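Orlando Zapata
November · thread

1/ Big week for the Trekov set! We passed 675 kitchen demos, all of them recorded with hand-held grippers, and I'm still finding new things to like about the job. A few notes while they're fresh.

2/ Forks are my favorite thing to record. The neck is thin, the tines catch on everything, and tiny changes in your wrist show up clearly in the clip. You learn a lot about your own hands doing this (mine drift left, always).

3/ We record in a regular kitchen with bottles, knives and hanging bags all over the background. Yurii Vakulenko pushed for this early on and I've come around completely. The Studell clips had a bare gray wall behind them, and the model got weirdly attached to that wall.

4/ Numbers for the people who asked: 190 of the demos are forks and 56 are chopsticks. Chopsticks need a lot more! They roll, they slide down inside the holder, and I mess up the grasp often enough that my reject folder is getting rich.

5/ We keep the fumbles, by the way. If I miss a grab and then recover, that clip gets its own tag and stays in. Yurii trained a small policy on a mix with more than 352 of those and it was much calmer around the rim of a holder.

6/ Best tip I've picked up so far — slow down before you close the jaws, and don't slow down anywhere else. My early clips were all one careful crawl and the policy copied it perfectly. Painful to watch.

7/ Two grippers, two utensil holders, one fork with the tines up. I could do this all afternoon.

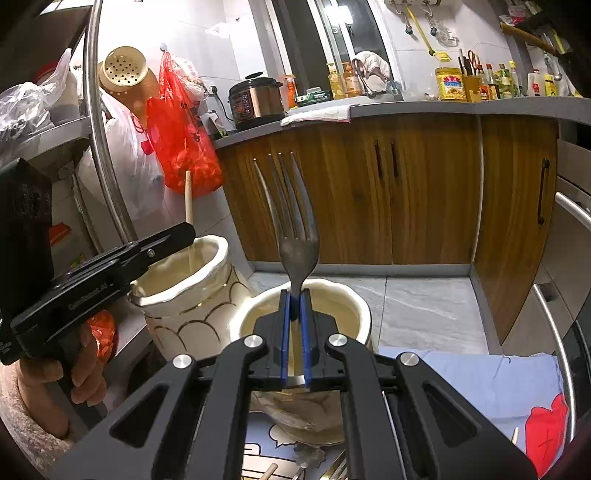 Last edited Tuesday, 4:40 PM

8/ Next up is spoons, and then I want to try passing a fork from the left gripper to the right one. If you've recorded handoffs like that, tell me how you mark the moment of the pass! We have three ideas and Yurii hates two of them.

Recent from Orlando Zapata
Why I relabeled the whole Vudinau drawer set
Taipe notes: syncing two grippers without losing your mind
Shiny things are hard, part 2
What goes in the reject folder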